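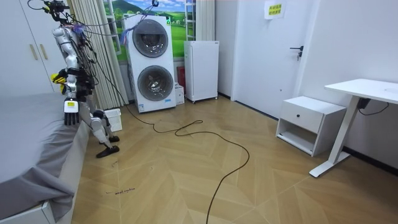
Beside the bed, one hand down at the edge of the mattress.

Search the archive Go

February, posted by Ghazal Ahmadpour
Filed under: Teleoperation > Household tasks

Re: [mindano-users] operator cannot judge the depth on plain sheets

Dear Itzel, dear all,

Thank you for your message, and excuse me for the slow answer. I quote the part I can say something to.

> Itzel Hinojosa wrote:
> We are recording the sheet smoothing by remote control and the
> operators complain that on a plain sheet they do not feel where
> the surface is. They come down too fast or they stop too high and
> wipe the air. We have 200 episodes and I would throw away half.
> Do you give them a second view, or only the head camera? And do
> you let them bend the waist, or keep it fixed?

We had the same problem with our grey sheet. A fitted sheet of one colour gives the eye very little to hold. With the head camera alone my operators were always searching for the surface, and you can see this in the recordings as a small shaking before the contact. If you train on this, the policy learns the shaking also.
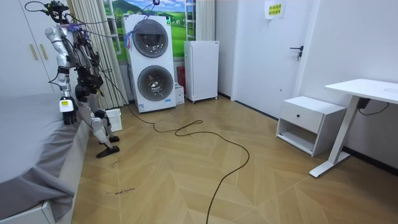
About the waist: we let them bend it, but we ask them to do it before the arm starts. First the feet, then the waist, then the hand. When the operator moves the waist and the arm together, the hand makes a curve which he did not intend, and he corrects it late. I wrote this order on a card and put it next to the headset. The first week everybody forgot it.

For the second view, yes, we show the room camera in the corner of the operator's screen. It is not recorded into the training data, only the head view and the joints go there. I know Praltier advises against it, their argument is that the human then uses information which the robot will not have. This is correct in theory. In practice I have clean approaches with the second view and bad ones without it, so I prefer the clean ones.

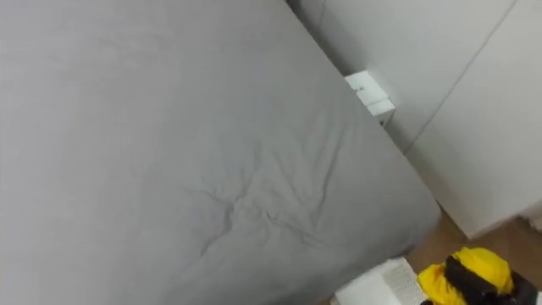
Head view. The creases run together to one point on the grey sheet.

We start every episode from creases of this kind. The operator must put the palm on the flat part beside the point and push outwards, never start on the point itself. Our limit is 27 seconds, after that he presses the pedal and the episode is marked as failed. Please keep the failed ones in a separate folder, I deleted ours in the beginning and I regret it.
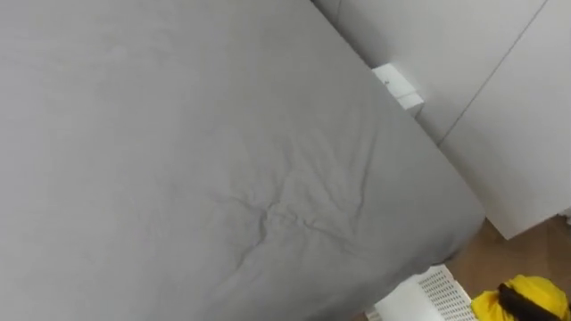

Also head view, with the small white block between bed and wall.

One more advice. Leave something fixed at the side of the mattress. My operators told me they use the white block to know where the bed ends, and when I took it away for a morning they were slower.

From our last 200 we kept 47 for the first training. I was strict. Could you send me your pedal settings? Mine reacts too early.

With kind regards,
Ghazal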